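Two-person handheld gripper demos vs. one person: our numbers

boltska_fan27
Joined: March
Posts: 27

OK so I finally have something to share with this group! We've been collecting demos for soft stuff (cloth, cushions) with two people at one table, each holding their own gripper, and then training a single policy on both views. We call the method Malix. I was the skeptic in our lab and I'm completely sold now.

We have 1056 demos so far, split between cloth and cushion. Short version of how we do it:

1. One person goes first and makes contact from above, fingertip on top of the cloth. The other keeps their gripper open and waits across the table.

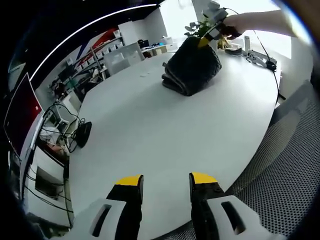 2. Second person closes in only after the first has a hold. We log the gap between the two grasps and the policy learns that too.

3. Swap sides every 4 demos, otherwise it learns that help always comes from the right.

Cloth folding went up a lot over our one-person set. I'll post the table once the last runs are in.

overgaard_b
Posts: more than 2030 (send help)

Love this, but I don't buy the comparison yet. Two people means twice the camera views per demo. Did you give the one-person policy the same amount of video?

boltska_fan27

Fair! We matched the number of demos, not the hours of video. I'm rerunning it matched by hours this week.

pinchgrasp

Disagree with overgaard_b a bit. The extra view is the whole point, isn't it? What I'd worry about is the cushion. Thick knits hide the fingertips as soon as you close on them.

boltska_fan27

Yes, the cushion is the hard one, and my favorite! We start it flat in the middle of the table with both grippers held off it. 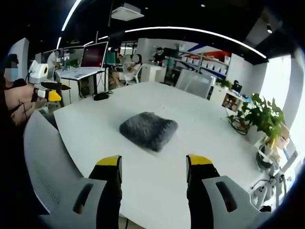
From there whoever is nearer goes for a corner, and the other one picks the corner across from it. The policy gets the first corner most of the time. The second is where it falls apart, and I think pinchgrasp is right about the hidden tips.

overgaard_b

Try the Brullier trick, mask the tips in half the training clips. Helped us with towels. Still want to see the matched hours though :)

boltska_fan27

Ooh, starting that tonight. Table coming in July, good or bad.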